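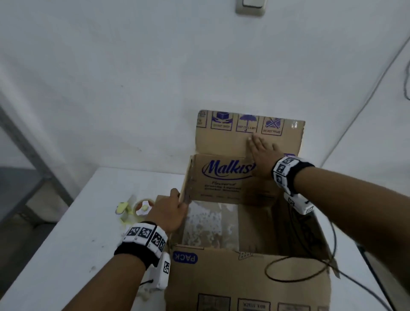
3.2 腕部标记能告诉我们什么

Draltidier 的采集端沿用了近来常见的做法：操作者双腕各戴一条黑色腕带，腕带上固定若干白色标记块，每块印有黑白方形编码，由头部视角的相机读取，再解算出手腕的六自由度位姿。图2是纸箱任务中的一帧，右手五指张开，平压在后侧翻盖上，左手从左下方伸入，手指越过左侧翻盖的上沿将其握住。两只手腕上的标记都处在视野之内。类似的画面常被用来说明这种采集方式“足够”，我们在立项时也这样认为。本节要讨论的问题是，这个“足够”在多大程度上有依据。

先说定义。解算得到的量是腕带坐标系相对于相机的位姿，手掌的位姿由一次标定得到的固定变换推出，指尖的位置则完全不在测量之列。对于抓取杯子、推动方块一类的任务，后两步引入的误差可以被夹爪的开口宽度或物体的自由滑动吸收，评测时不易察觉。纸箱翻盖没有这样的余量。瓦楞纸板的边缘很薄，翻盖绕折痕转动，手指落在上沿内侧还是外侧，决定了同一段手腕轨迹是把翻盖拉开还是推合。以图2的左手为例，判断它在“握”而不在“推”，依据是弯过翻盖上沿的手指，手腕标记对此不提供任何信息。右手也一样：掌面压在翻盖上与悬在翻盖前方很小的距离处，腕部位姿的差别落在标定误差之内，对翻盖受力的影响却是有与无的差别。

这一点在已有工作里很少单独报告。通常的做法是给出标记的重投影误差，然后直接给出策略成功率，中间一段由读者自行补上。我们认为重投影误差小只说明角点检测得好，与接触状态是否被正确记录没有必然联系。本文初稿也犯了同样的毛病，下面的实验是后来补做的。

3.2.1 实验设置

我们选取7种纸箱，尺寸与纸板硬度各不相同，部分箱内留有塑料内衬，部分没有。内衬的有无起初未被当作变量，整理数据时才补记，因此它与箱体尺寸之间存在混淆，后文凡涉及内衬的比较都应打折扣来读。所有纸箱均保留原有印刷，没有重新喷涂，也没有粘贴额外标记。

对比的重定向方法有2种。第一种是 Ngata，它只使用双腕位姿，把手掌视为刚体，以固定的抓取原型填补手指构型，抓取原型由一个阈值触发。第二种在 Ngata 的基础上加入图像分支，由头部视角的局部裁剪预测每只手的接触类别，类别限于“无接触”“平压”“扣边”，记作 Ngata-C。两种方法输出的轨迹都交给同一个下游策略 Futar 训练，网络结构、训练步数和数据增强保持一致。每个配置以3个随机种子重复。种子数偏少，我们清楚这一点，所以不对接近的结果作排序。

接触类别的真值由人工逐帧标注。标注者看到的画面与模型看到的裁剪相同，不提供腕部位姿曲线，以免标注者从速度变化中反推接触时刻。标注中争议最多的是“平压”与“无接触”的边界。当手掌正对翻盖而视线又从上方斜过来时，单凭一帧很难断定掌心是否已经贴住纸面。对争议帧，我们允许标注者前后翻看相邻帧，并单独留存一份争议列表。模型没有这个便利，比较结果时需要记得。

3.2.2 结果

在标记可见的帧上，腕部位姿解算稳定，这与我们的预期一致，也与同类工作的报告一致。问题出在别处。仅用 Ngata 时，抓取原型的触发时刻与人工标注的接触起始之间存在系统性的提前，手掌还在接近翻盖，原型已经闭合。下游策略学到了这个提前量，执行时末端常在翻盖上方合拢，随后沿着示范轨迹完成一段看似合理的“空开”。若只看末端轨迹与示范的距离，这类失败得分很高。我们怀疑文献中一部分以轨迹误差为主要指标的结果包含同样的情形，但手头没有他人的原始执行录像，无法核实，这里只作为怀疑提出。

Ngata-C 减轻了提前触发，尤其是在扣边动作上。弯过纸板上沿的手指在图像中轮廓清楚，分类分支对此较有把握。平压动作的改善则不明显，且在种子之间起伏较大，其中一个种子甚至不如基线。我们没有找到令人信服的解释。一种可能是平压在外观上与悬停过于接近，分支学到的只是手与翻盖在图像中的重叠面积。为检验这一点，我们把手部区域替换为纯色轮廓后重新测试，平压类别的准确率几乎没有下降，扣边类别则明显变差。这个结果支持上述猜测，对方法本身并不有利。

还有一项结果值得单独写出。我们起初把 Ngata-C 的提升归功于接触类别，后来做了一个更简单的对照：不使用任何图像，只把 Ngata 的触发时刻整体后移一个常数，常数在验证集上选取。这个对照追回了大部分差距。换句话说，图像分支的贡献中有相当一部分等价于一次时间校准。若没有这个对照，本节的结论会好看得多。

3.2.3 遮挡与可见性

图2中双腕标记均可见，读者不应由此推断整段示范都是如此。纸箱本身就是遮挡物。手伸入箱内时，侧板先挡住腕部下方的标记，再挡住腕带上的标记块；箱壁越高，这个过程越早发生。按照现行流程，标记丢失的区间由两端位姿插值补齐，Vetow 格式中不区分测量值与插值，读取数据的人看到的是一条连续而光滑的曲线。我们认为这是该格式的一个实质性缺陷。光滑的曲线容易使人相信它，而手在箱内的部分往往正是接触最多的部分。

我们在自己的副本里为每一帧增加了来源标志，注明该位姿来自实测还是插值，并据此重跑了上一小节的全部配置。剔除插值帧之后，Ngata 与 Ngata-C 的差距有所缩小，但下游策略在深箱上的表现同时变差，原因很直接：剔除之后几乎没有剩下手在箱内的数据。保留插值帧等于让策略模仿一段没有发生过的运动，剔除它们又使策略对箱内动作一无所知。两种处理我们都不满意，主实验中采用的是保留并降低权重，权重的取值没有经过充分搜索。

腕带以外的线缆也带来干扰。图2中有一条黑色线缆绕过纸箱右侧并搭在前侧翻盖上。对人而言，这样的线缆可以轻易忽略；对以图像为输入的策略，它是一个与示范同时出现、部署时却不存在的物体。我们用图像修补去掉线缆后训练了一个对照策略，结果与原策略的差异小于种子间的差异，因此既不能说线缆有害，也不能说无害。更稳妥的检验需要在采集时更换走线方式，本文没有做。

箱体印刷的影响同样没有定论。图2的纸箱后侧板上有大幅紫色标志，翻盖上沿有一排紫色搬运符号，前侧翻盖上另有倒置的标签。这些图案纹理鲜明，视觉编码器很可能借助它们定位翻盖，而放弃较难学习的折痕与边缘。我们在测试时将印刷区域涂成与纸板相近的颜色，策略的首次接触位置出现可见的偏移，在印刷较多的纸箱上偏移更大。涂色本身也改变了图像统计，偏移中有多少应归于印刷、多少应归于涂色留下的痕迹，现有数据分不开。

3.2.4 对结论范围的限定

根据以上结果，我们对 Draltidier 此前的一项表述作出修正。内部报告曾写道，腕部标记加头部视角“可恢复双手操作所需的全部信息”。现有证据只支持较弱的说法：在标记可见且接触形式以扣边为主的片段中，腕部位姿配合适当的时间校准，可以训练出能够打开部分纸箱翻盖的策略。对于平压，对于手在箱内的动作，以及对于依赖力度的操作，我们没有证据表明这种采集方式是充分的，并有若干迹象表明它不充分。

塑料内衬的情形尤其值得保留意见。内衬半透明，形状不固定，手指与它接触时往往连人工标注者也难以判断。我们在这类片段上的标注一致性低于其他片段，因此没有单独报告 Ngata-C 在内衬上的分类准确率。给出一个数字并不困难，只是这个数字衡量的主要是标注者之间的分歧。

后续工作中，我们计划在少量示范里加入指尖压力传感，只用于评估，不进入训练，以便对平压类别的真值作一次独立核对。在这项核对完成之前，表中所有涉及平压的数值都应视为上界。Futar 在其他任务上的结果见第4节，其中的桌面整理任务几乎不包含平压动作，受本节问题的影响较小，也因此不能用来反驳本节的判断。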